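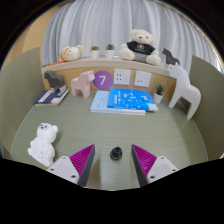

Back at the green desk, May.

Notes from the shared office, bit of a rushed one

Hello all. Short on time so this is going out in lumps, sorry.

First up, the move. We're in. Mostly. The kettle is in, the printer is in, the good chairs are still at Lavik Street until the van is free again. If you're coming by this month bring a cushion, or take one of the stools by the window, which wobble. Keys are with Bonifacio. Don't copy them at the hardware place on the corner, two of the last lot didn't turn in the lock.

Now the thing most of you wrote in about. Working from a desk that other people also work from. Had a pile of replies to last month's question (how do you keep your stuff your stuff) and they were better than anything I'd have come up with.

Most popular answer by miles: one tray. Everything you own goes in the tray, tray goes on the shelf at the end of the day, done. Darius Bălan has been doing this for years and says the trick is a shallow one, becuase a deep one just turns into a second junk drawer. Mine is deep. He's right.

Next, labels. Mixed feelings here. A few of you love them, a few think it looks like a daycare. I've put a roll of the plain paper ones beside the printer, help yourself. Pencil, please, so they can be reused.

Chargers. Oh boy. Somebody suggested coloured tape near the plug end, one colour each, and we're going to try it. I've taken orange. First in, best dressed.

Paper. We scanned the old membership files before the move, 3,613 pages all up, and the boxes have gone. It's all in Dadosier now, sorted by year. Search is a bit slow and it doesn't like accents, so try a surname without them if nothing comes up. If yours is missing a page tell me, I've still got the index cards at home under the bed.

Money stuff, quickly. Desk rate goes up by 6 dollars a month from the next bill. Rent did what rent does. We've got 51 regulars now and almost 200 on this list, so if even a handfull of you readers wanted the odd day here it'd help a lot. Mornings are quiet. Afternoons less so, Rusu Upholstery next door runs the stapler from 2 till 4ish.

Lunch. The shared pot is back on. Bonifacio is doing his pilau again, the one with the burnt onions, and wants it known that he needs someone else to chop. Bring a bowl, we're short. Vegetarian one in the smaller pot with the blue lid, please don't swap the spoons.

Still wanted:
A desk lamp, any colour, must stand up by itself
Coat hooks
Someone who understands the thermostat
Milk crates, clean

Lost and found is the biscuit tin on top of the fridge. Currently in there, one glove, reading glasses in a brown case, a bike light and a very nice pen. Going to the op shop at the end of the month if not claimed.

Right, have to run, the locksmith's at the door. More on the chairs when I know more.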